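Tool board collection: first block closed, second block open

Recording for the tool board task passed the end of its first block this month. The set now holds 3296 episodes, of which 2411 have been through review and carry a final label. The rest are in the queue and should not be pulled for training yet, even where the sync script shows them as complete.

For readers who joined after October, the task is a pick-and-return. The operator drives the arm by teleoperation, takes one hand tool from the table or from the pegboard, moves it to the position named in the prompt, and releases it. An episode ends when the jaws are open and the arm is back above the start height. Each episode has one prompt and one tool. Episodes in which the operator changes target partway are kept, but they go in a separate folder and get the label "retarget."

The wrist stream is recorded along with the two fixed views, joint positions, and jaw opening. All streams are stamped by the Treko logger. The old habit of lining up the streams by hand after the session is no longer allowed.
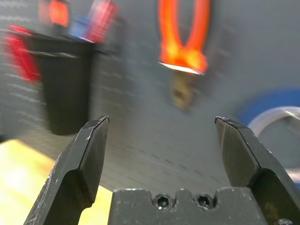
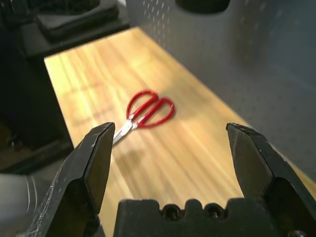
Wrist stream, tool board station.

Blur is the main open question in review. When the arm swings between the table and the board, the wrist stream loses most fine detail for a short stretch. Benetti's first policy was trained with those stretches removed, and it tended to stall on the way to the board. The second was trained on full episodes and did not stall, but its grasps on thin handles were less accurate. We do not yet know how much of that comes from the blur and how much from the change in learning rate made in the same week. Until the two are separated, reviewers should leave blurred stretches in and mark their start and end. Do not trim.

Scissors remain the weakest class. Operators grasp them in several ways: across the pivot, through one loop, or across both loops from above. All of these are valid, and a policy trained on an even mix averages them into a grasp that closes between the loops and misses. The label sheet now has a field for grasp type. It is required for scissors and optional for everything else. Episodes reviewed before the field was added will be reopened in small batches.

Start positions also need more spread. A plot of first contact points shows that most table picks fall in the middle of the work area, with the tool turned much the same way each time. From this block on, the prompt screen gives a position and an angle for the tool before each episode. Place the tool as shown, within reason, and start recording only after your hand has left the table.

Other changes for the second block:

Sessions are limited to 2 hours per operator. Error rates in the first block rose clearly after that point.

Failed grasps are kept. Up to 5 attempts may be recorded in one episode; after that, stop and label it "failed."

The jaw opening must be zeroed at the start of each session. The Hegedűs script does this and writes the offset to the session header. Sessions without an offset will be rejected on upload.

Session notes go in the text field on the upload page, in plain sentences. Codes from the old sheet are no longer read.

The reviewed part of the first block is on the Pumness server in the usual directory, with a split file for training and test. The split is by session, so episodes from one sitting never appear on both sides. Please use it as it stands when reporting numbers. Requests for access and corrections to labels go through the data queue, and corrections received by 19th December will be included in the next build.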